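The rubber ring that does the quiet work

Print this article | E-mail this article

Most complaints about a smelly front loader start with the drum and end at the door gasket. The gasket is the folded rubber ring between the door and the drum. It seals against the glass during the wash, and its folds let the drum assembly move without tearing the seal. Those same folds hold water, lint and whatever was left in a pocket.

Heikki Huttunen repairs washers from a shop in Wurura and keeps a record of each call. Of his last 107 visits for odour or grey marks on clothing, he traced most to residue in the lower fold. Very few needed a new part. Where one was needed, the rubber had split near the bottom, usually from a coin or a bra wire.

Huttunen's routine takes about 4 minutes and needs no special product. Open the door fully. Pull the lip of the gasket toward you and work around it with a damp cloth, folding the cloth to a clean face as it picks up colour. Spend the most time at the lowest point. Dry the fold with a second cloth, then wipe the glass where the rubber meets it.

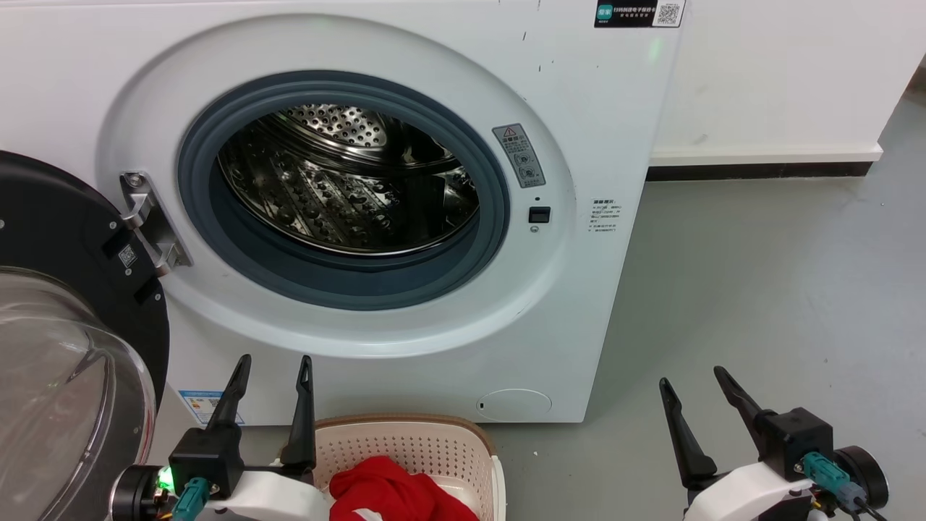 Stainless steel drums need less attention. The perforations drain freely, and the lifter paddles seldom trap anything larger than thread. Run a finger along the base of each paddle every month or so. A snag felt there will show up later as a pulled stitch in a knit.

Fill is the other variable. Aoi Aoki, who teaches garment care at a college in Ikudura, asks her students to leave a hand's width between dry laundry and the top of the drum. Too much detergent causes more trouble than too little. The surplus does not rinse out and settles in the gasket as a grey film. Aoki halves the dose for lightly soiled loads in soft water.

Vinegar is often suggested for the rubber. Huttunen advises against regular use, as repeated acid can harden some compounds. A mild dish soap is enough. For mould that has stained the rubber, check the manual before applying bleach, and never combine the two.

Leave the door ajar between loads, unless small children or pets can reach it.

Print this article | E-mail this article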